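Subject: Re: [drarkora-fans] Midfield for the second half of the season

Hi everyone,

Sorry for the slow reply, I was on the road for the Petix game and only got to read through the whole thread last night. There's a lot of gloom in there! I get it, I sat through that second half too, but I don't think we're as far off as some of you are making out.

Going back to the message that started it:

> I've been a season ticket holder since 2000 and I can't remember a
> Drarkora midfield this easy to walk through. We lose the ball, we jog
> back, we foul somebody, they score from the free kick. MacBrayne did
> it to us in February and Petix did it to us again. Why are we still
> playing with one holding player when everyone in the league knows
> where the gap is? I'd bench both wide men and pack the middle until
> we remember how to defend. I'd take ten scoreless draws at this point.

Well, I wouldn't take ten scoreless draws, I drive too far for that. But you're right about the gap. If you watch where our fullbacks are when we lose it, they're both level with the forwards, and the poor kid in the middle has the whole width of the field to cover on his own. No 19-year-old is going to manage that for 90 minutes in this heat.
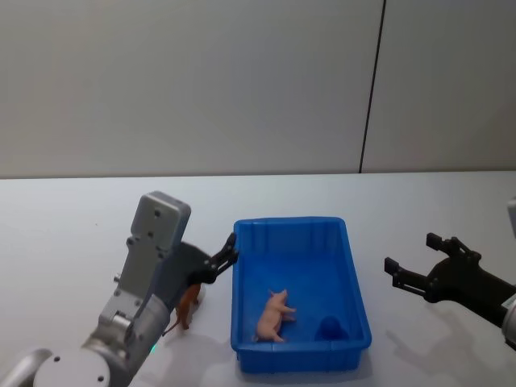

So should we switch to two holding midfielders?

I'd do it away from home and leave things alone at our place. On our field it's so narrow that one good reader of the game can cover most of it, and we need the extra body up front against teams that come to sit back. Away, on the big fields, put a second man in there and tell one fullback to stay home.

The thing I'd really like to see is somebody talking out there. I was standing right behind the dugout at Petix and the only voice I could hear from our side was the goalkeeper's. Their captain never shut up, he was moving people around the entire game, pointing and yelling, and when we did get a decent move going they were already set for it. We used to have that. I don't know if you can coach it into a team this young, but I'd start by giving the armband to someone who plays in the middle and not out on the wing, where he's shouting at the people in the lawn chairs.

About the goals. The first one was a bad bounce and I'm not blaming anyone for it. The second one makes me mad every time I think about it. It's a throw-in, OUR throw-in, deep in their half, and we have six players ahead of the ball and nobody even looking at their striker. 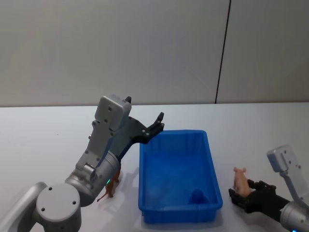
Two passes and he's gone. You could see it coming from the parking lot. I said a word I shouldn't have and a lady in front of me turned around and agreed with me.

On the plus side (there is one!) I thought the new left-sided midfielder was excellent. He won nearly everything in the air, he wanted the ball when the others were hiding, and he hit that one long diagonal in the first half that deserved a goal. I know he's annoyed with himself over the penalty. He'll be fine. I would much rather have a player who steps up and misses than one who suddenly has to retie his shoes.

As for Poson on the 2nd, I've been to their ground a few times, so some practical stuff for anyone going:

Tickets are at the gate only, and they want cash. The away end is the uncovered side, so bring a hat and more water than you think. The snack stand ran out of everything by halftime last year. Don't park on the grass by the creek, no matter who waves you in there. I needed a push from four strangers to get out, and my trunk still has mud in it. The lot behind the school is a five minute walk and you can get straight out to the highway afterward.

They play a high line and they're slow at the back. If our manager is reading this list (hello, if so) please, please start with the quick lad up front and save the big guy for the last half hour. We did it the other way around last season and got nothing until it was too late.

One other thing, the scarf order. We need 100 to get the lower price and we're still short, so if you said "maybe" to me at the last home game, now would be a great time to turn that into a yes. Blue and white, same as before, with the crest at both ends this time. Reply to me off list so we don't fill everyone's inbox.
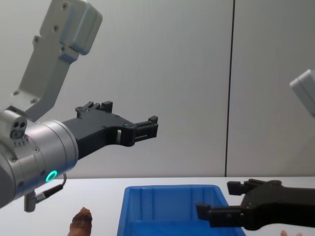 Robot arm with black gripper

And to whoever asked about the Petix attendance, the announcer said 710. It felt like more from where I was standing, they were very loud.

See you at Poson, I'll be the one in the big hat.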